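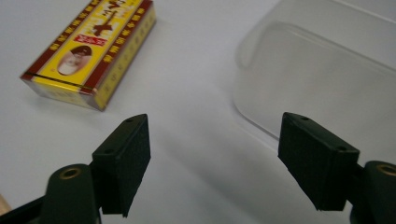 How a Gripper Is Made

A gripper is the part of a robot that picks things up. It does the job your finger and thumb do when you pick up a raisin. Some grippers sit on the end of a robot arm. Others have a handle, so a person can hold them and do the squeezing.

The people at the shared workshop in Wullcombe make the kind with a handle. They build them in pairs, one for each hand. Lutfa Sikder draws the parts on a computer, and Janaka Hettiarachchi puts them together on Wednesday evenings.

What are the parts?

Each gripper has two jaws. The jaws are the parts that open and close. At the end of each jaw is a pad. The pad is the part that touches the thing being picked up, like the soft tip of your finger.

A jaw has to swing without wobbling. To help with this, a metal ring called a bushing goes into a round hole in the hinge. Plastic rubbing on a metal pin wears away little by little, and then the jaw gets loose. The bushing takes the rubbing instead. Janaka presses each one in slowly with a small vise. If it goes in crooked, he pushes it out and starts again.

Why are the pads rough?

Try picking up a coin with wet, soapy fingers. It slides away. The rubbing that stops things from sliding is called friction. A very smooth pad has little friction on a shiny box or wrapper. A rough or rubbery pad has more, so you do not need to squeeze as hard.

The first pads Lutfa made were hard and smooth. They dropped a box 13 times in one evening. The next ones held it.
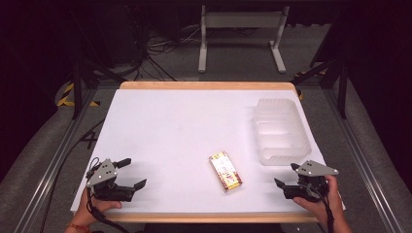 Using two grippers at once is harder than using one. Your hands have to work together, as they do when you tie a shoe. Menaka Kanagaratnam says beginners often squeeze too early. She tells them to open the jaws wide, move in slowly, and close them only when there is a pad on each side of the thing they want.

It took Menaka nearly 60 tries before she could put a small packet into a tray without dropping it.

Try it yourself

You need two craft sticks, a rubber band, a small eraser and some tape.

Put the eraser between the sticks, close to one end. Wind the rubber band around the sticks and the eraser to hold them together. The other ends are your jaws. Squeeze them together to pick up a cotton ball.

Now wrap tape around the tips with the sticky side out and try a pencil. Is it easier to hold than before?

Words to know

Bushing: a ring that lines a hole so a part can turn smoothly.
Friction: the rubbing that slows or stops sliding.
Jaw: the part of a gripper that opens and closes.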